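Última revisión del inventario: 6 de enero de 2018

# Comedor Dilla: mesas, etiquetas y cubiertos

Notas para quien monte o recoja el comedor. El mobiliario vino del local anterior de Enside y conserva su numeración, que empieza en el 2847. Si un número no coincide con la hoja `mesas.csv`, manda la hoja.

## Mobiliario

- Mesas de tablero con dibujo de mármol, veta entre rosa y anaranjada, canto rojizo.
- Patas metálicas oscuras.
- Capacidad: 2 personas por mesa, 8 por turno.
- Las mesas se dejan una junto a otra con un hueco estrecho. No hay que juntarlas del todo, porque los cantos se pican.

## Etiquetas

Las etiquetas son de papel blanco y van en la parte del fondo del tablero, lejos de quien se sienta. No se pegan con cinta. Ona Ķēniņš guarda el juego de repuesto en la carpeta Clomine.

## Estado de la sala 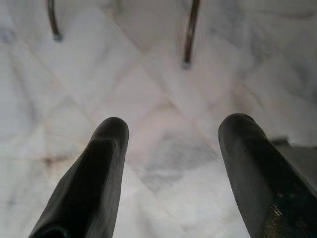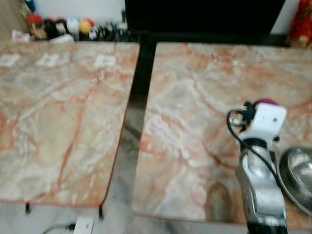
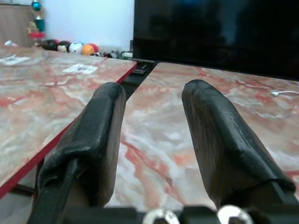
Tenedor a la izquierda, cuchara a la derecha:
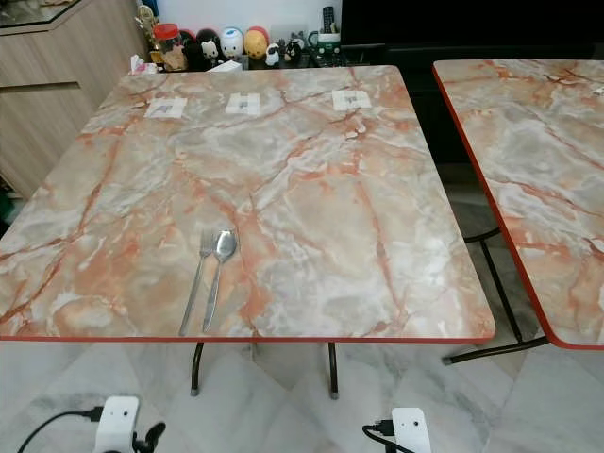
## Cubiertos

Se ponen en la mitad delantera del tablero, con el mango hacia el comensal. El cuchillo solo sale si el menú lo pide y se coloca entre el tenedor y la cuchara. Los vasos se sacan al final.

Para recoger:

1. Retirar los cubiertos y llevarlos al fregadero.
2. Pasar un paño húmedo por el tablero sin mover las etiquetas.
3. Secar el canto. El agua se mete por debajo y lo despega.
4. Cambiar cualquier etiqueta que se haya mojado.

## Suelo

Fregar con jabón neutro. Nada de vinagre ni de antical, que comen el brillo del mármol. Las manchas rojizas de las juntas se tratan aparte con la pasta Nikzad: se deja actuar, se retira con agua y se seca. Si no salen a la segunda, avisar a Algirdas Grigaitė antes de probar otra cosa.

## Pendiente

- [ ] Pedir conteras de goma para las patas.
- [ ] Confirmar con Taha Bennani si se amplía el turno de mediodía.
- [x] Actualizar `mesas.csv` con la numeración antigua.

## Contacto

Mobiliario y suelo: Algirdas Grigaitė. Etiquetas: Ona Ķēniņš. Los cambios en este archivo los revisa Rozália Slanina.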